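Chapter 6
Why the Score Went Up and the Robot Got No Better

In October, a student club at Hestcombe told its sponsor that its sorting program worked 96 percent of the time. The sponsor, a teacher named Joanne Sedgwick, asked to see it run on the club's own arm, on a real table, with things from her desk drawer. It dropped a stapler and then reached for a spot where there was nothing at all. The club had not lied. Its program had done just what the report said, inside a simulator, with objects it had met many times before.

You will hear numbers like that one at every student contest you attend. This chapter is meant to make you harder to impress. We will follow one team, the Brustholm project, through a season of building practice tables on a computer, and we will ask at each step what the team knew and what it only hoped.

The task sounds easy. Given a cluttered table, the program must pick out a named object and plan a reach that leaves the neighbors alone. Tia Hebden and Jade Clegg, who ran the software side, made 400 tabletops and trained on nearly all of them. They held back 37 for testing.
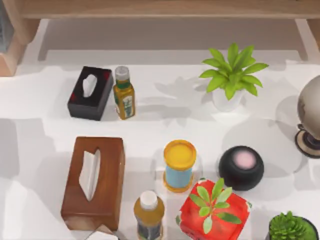 Figure 6.1. A simulated practice table. Consider the request "bring me the tissue box" before reading on.

There are two tissue boxes on that table, a black one and a brown wooden one. A program that grabs either may be marked correct, or wrong, depending on who wrote the scoring rule. Jade wrote it, and by her own account she wrote it late at night and changed it twice. The bottles of amber liquid raise the same trouble, and one of them stands right up against the black box, where a careless reach would knock it.

Then there is the matter of looks. The shadows are soft and the tabletop is clean and white. Your school's tables are probably not. Lorraine Bainbridge, who judged the Tendlow meet that year, put it bluntly in her notes: "Show me a scratched table under a bad lamp."

None of this makes simulation useless. It is cheap, and a virtual plant can be knocked over all afternoon. But a score is an answer to a question, and students often report the answer without the question. Section 6.1 starts with the 37 held-back tables - and with how much they had in common with the rest.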